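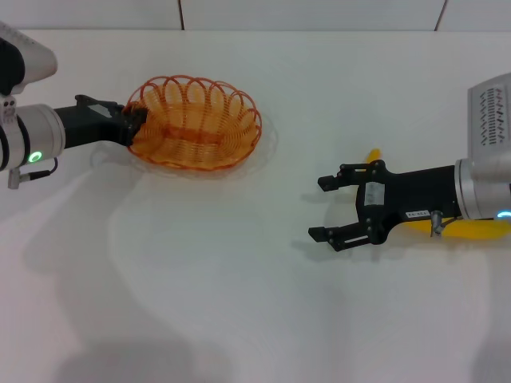 She started selling baskets out of the back of a hatchback and now she has the corner unit at Ikevley, two doors from the laundromat. Rent is fair, parking is not. When I came by she was between deliveries, phone in one hand, tape gun in the other, and we talked standing up for most of it. I asked which one she'd keep if she had to give up the rest and she didn't stop to think. "The orange one. The oval with the loops." It's a shallow thing, bright as a traffic cone, with arches curling out all the way around the rim, and on a plain white table it is pretty much the only thing you look at. "People say it's too much. Then they come back for it."

Too much for what, I asked.

"For a kitchen. Everybody wants gray. Gray, white, that oatmeal color. Fine. But then you need one loud thing or you can't find your own counter."

She has opinions about counters. Most of her customers, she says, come in asking for storage and what they have is a pile. Mail, keys, the charger, a banana. A deep basket makes it worse. "You lose the bottom. I had a lady bring one back with a parking ticket in it from the year before. She was mad at me!"

So, shallow. Bread, fruit, mail if you must. She likes an oval over a round because it sits along a wall and doesn't eat the whole table. Round is for the middle, oval is for the edge. She repeated that one twice so I wrote it down.

The loops are where it gets practical. A looped rim catches on sleeves, she admits it. It also catches on other baskets, so you can't nest them tight, and shipping goes up. Her first big order was with Abella, a gift shop chain she'd been chasing since December, and she packed them stacked, no paper in between. "Nineteen came out bent. Nineteen. I did the whole thing over on my living room floor." These days each one gets a sheet of tissue folded over the rim and a second one inside, and they go six to a carton. Slow, but nobody's called.

Bent loops can be fixed, mostly. Warm hands, a little pressure, a wooden spoon handle to roll the curve back around. Don't use pliers, they leave a mark. She showed me on a reject, a blue one, took her maybe a minute.

Cleaning? "Sink. Dish soap. An old toothbrush for the coils." She lets them drain upside down on a towel overnight. Crumbs are the real problem, they get down between the rows and stay there, and for bread she tells people to put a napkin in. No dishwasher. Somebody always tries the dishwasher.

What about sun. She made a face. Orange holds up better than the reds in her experience, the reds went pink in the front window inside one summer. She moved everything back from the glass after that and put a fake fern there instead.

We got onto numbers at some point, not my idea. She pulled up her sales in Datex, the inventory program she's been fighting with, and it said 2,252 pieces since she opened. She thinks that's high. "It counts returns as sales. Or it did, till I called them." Of the ovals there were 43 left, most of them green, wich she regrets ordering. "Green looked great on the screen."

There's a competitor, sort of. Prello, the discount place out by the highway, has a lookalike with a plain edge. Does it bother her? A shrug, then a longer answer. It did. She drove out and bought one. It's fine, she says, the weave is looser and it rocks a little when you set it down but it's fine. "If somebody just wants to hold onions, go to Prello. I mean it."

Who buys hers, then. Grandmothers, she says, and people in their first apartment. Not much in between. The grandmothers had one like it once, or their mother did, and they pick it up and run a finger around the loops before they look at the price. The apartment people take a picture and come back on payday.

Her own sits at home on the kitchen table. I asked whats in it.

"Right now? Lemons, a tape measure, somebody's sunglasses." The phone went again, a delivery at the back door, and she handed me the tape gun and asked if I'd mind holding it a sec.

March 2015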